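Section 4: Setting Up the Snack Table

Read section 3 first if the shelf unit isn't up yet. Everything below assumes the shelf is done and you're working on the table.

Berwyn's original notes were for the Arell room only. Updated April 7, 2020 so they work for Wunum too. Same steps, same order. Where the two rooms differ it says so.

4.1 What you need

Round table, the folding one
Table cloth
Blue plastic basket
Snack stock from the Mercado delivery
Marker, tape, stock sheet
Bin bag
Scissors – keep them in the drawer, not on the table

4.2 Before you start

1. Open the table and lock both legs. Push down on the top. If it rocks, turn it a quarter and try again.

2. Wipe the top. Dry it.

3. Cloth on. Even drop all round. Wrinkles are fine, don't iron it, the shiny side marks under a hot iron.

4. Wash hands.

CAUTION: Don't lean on the edge of the table when reaching across. It tips. Walk round.

4.3 Laying out the stock

Lay everything out flat before anything goes in the basket. Takes two minutes and you catch the wrong deliveries.

1. Empty the delivery box onto a chair, not the table.

2. Big pouches first. Middle of the table.

3. Crackers to the side of the pouches. Don't stack anything heavy on them. They break and then people pick through for whole ones.

4. Small packets fill the gaps. Overlap is OK at this stage.

5. Basket on the table, within reach. 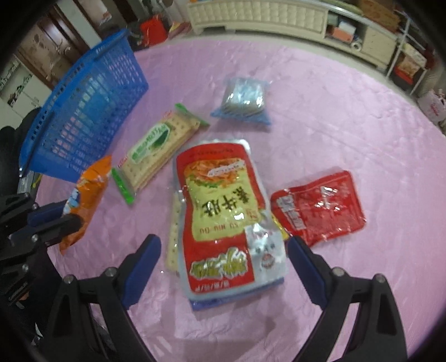

Fig. 4-1. Stock laid out on the cloth, vacuum pouch (素牛肚, SU NIU DU) in the middle.

Note: small packets slide under the big pouches and get missed. Lift each pouch and look before you write anything down.

Note: labels don't have to face you yet. They get turned in 4.5.

4.4 Checking

Do this one packet at a time. Pick up, check, put down.

1. Seals. Run a thumb along the rim. Any gap, it goes in the bin bag.

2. Vacuum pouches should feel tight. Soft or puffy – bin it, don't open it to see.

3. Dates. Look on the back, the corners and the sealed ends. If you can't find a date ask Seren Eynon. Don't guess.

4. Ingredients. If the label is in a language you don't read, put the packet to one side and use the translation binder (green tab). Write the allergens on a bit of tape and stick it on the back of the packet. Never over the date.

5. Write it on the stock sheet. Name as printed, if you can copy it. Otherwise the binder number.

CAUTION: Nothing goes out to the public without an allergen check. This includes things we had last month. Recipes change.

CAUTION: Don't open packets for tasting at the table. Use the kitchen counter.

If you bin something, write that down too. Edmund Sobczak does the credit claims with Mercado and he needs the packet name and the reason. "Bad" is not a reason.

4.5 Filling the basket

1. Line the basket with a paper sheet. New one each time.

2. Flat packets go in standing up, along the back.

3. Crackers next, on their long edge. Hold them in the middle, not by the crimped ends, the ends tear.

4. Small packets in front. Mix them up a bit so it doesn't look like a shop return.

5. Big pouches don't go in the basket. They stay flat on the cloth beside it, label facing the chairs.

6. Turn every label so it reads from the seating side. Walk round and look at it from there.

Maximum weight for the basket is 2 kg. It will hold more but the handles won't like it when you carry it.

Arell: basket on the window side, out of the sun. Close the blind if its bright.

Wunum: basket on the door side. Leave 400 mm clear between the table and the door or it hits.

4.6 Topping up

Top up when the front row is gone. Not before.

New stock goes behind old stock. Check the dates again when you do it, even if you checked teh box this morning.

Spare stock lives in cupboard 19. Key is on the hook by the Horkinetti coffee machine. Put it back.

4.7 Clearing away

1. Unopened packets back in the delivery box, big pouches at the bottom, crackers on top.

2. Opened packets in the bin. All of them.

3. Paper liner out, basket rinsed and left upside down on the rack.

4. Shake the cloth outside. Fold in four. Wash it if there's grease on it – cool wash, no dryer.

5. Wipe the table, fold it, back behind the shelf unit.

6. Stock sheet in the tray for Delyth Kneath.

4.8 Problems

Cloth keeps sliding: clips are in the drawer with the scissors. Use the flat ones.

Packets missing from the delivery: check under the box flaps first, then call extension 266.

Sticky label residue on the basket: warm water and dish soap. No scraper.

Table leg won't lock: don't use it. Tag it and tell Emrys Edwards. Spare table is in Wunum.

Go on to section 5 for the drinks station.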